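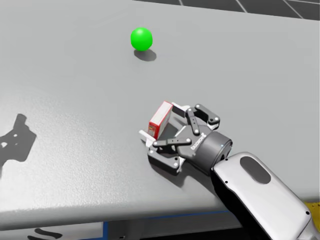 Sim, right arm with the red and white box. Green ball still waiting.

Up at 5, couldn't sleep, kept thinking about the finger pads. Coffee, down to the basement in socks. Floor freezing. November.

Fired up Widar (the sim, not the real bench) and went back to the box grab. Friction on the pads was way too low all last week, I think. Bumped it up, ran it, box stayed put between the fingers for the first time. Tilted, but held. I'll take tilted. Saved that one for the diary so I can look at it when everything is broken again.

Run 327. Didn't get to the ball. Plan is box first, then ball, then swap the order. The ball is going to be a pain, it rolls if you breathe on it. Sim me can't breathe on it, but the real one will.

Forgot to eat. Toast at some point.

Things I changed this morning, so I don't lose them:
pad friction up
closing speed down by half
wrist angle, tiny bit steeper
light moved to upper left, shadows are easier to read that way
left arm parked higher so it quits bumping things. Shadow of the thing still lands on the table and it looks like a dead crab. Does it mess with the vision part? Not sure. Try a run with shadows off and compare.

Then the real bench. Not so great. The real hand is not anywhere near the one in the sim, obviously, mine is printed and half the joints are fishing line. Index finger sticks when it's cold down there. Took it apart, sanded the pin, put it back. Still sticks. Took it apart agian and found I had the washer in backwards. Lost an hour on that. Wrote WASHER on the wall in pencil.

Gilotik order finally shipped, two servos and the short cables. Ordered the long ones first time like an idiot and they got caught in the elbow. Total so far on this build is 653 dollars, which I'm writing here and nowhere else.

Shared shop in the afternoon to use the drill press. Somebody had Talent up on the big screen, the planner thing, and I watched over a shoulder for a while. Looks good for two arms. Way more than I need but the handoff stuff is tempting, left picks up, passes to right, right puts it down. Mine just take turns and hope. Wrote down the settings page on my hand, washed my hand, gone. Ask again.

Drilled the new base plate. 21 holes, one of them wrong. Of course it's the corner one. Filed it into a slot and called it adjustable.

Back home. Bolted the plate to the table, arm sits way more solid now, doesn't rock when the elbow swings out. Tried the real box, old tea box with sand in it for weight. Dropped. Dropped. Held for a second and then the thumb let go. Dropped, and now sand on the floor. Swept. Taped the box shut, should of done that first.

I think the sim is lying to me about weight. Box in there is set way light, I never changed it from the default. Put the tea box on the kitchen scale tomorrow and type in the real number. Probably the nice grab from this morning falls right out again, fine, better to know.

Also need: softer pads. The gray ones in the sim are flat, mine are rounded and I bet that's half the problem. Cut some flat ones from the old mouse pad? Glue is upstairs somewhere. Hot glue no, it peels.

Neighbor's cat in the window well again watching the arm. Moved the wrist back and forth for it. Spent too long on that.

Late now. Left the shadows-off batch going overnight, laptop fan is howling, closed the basement door on it. Hand is in pieces on a towel, screws in the blue lid. DON'T bump the lid.

Tomorrow: scale, pads, washer check, then ball. Call the shop about the drill bit I walked out with.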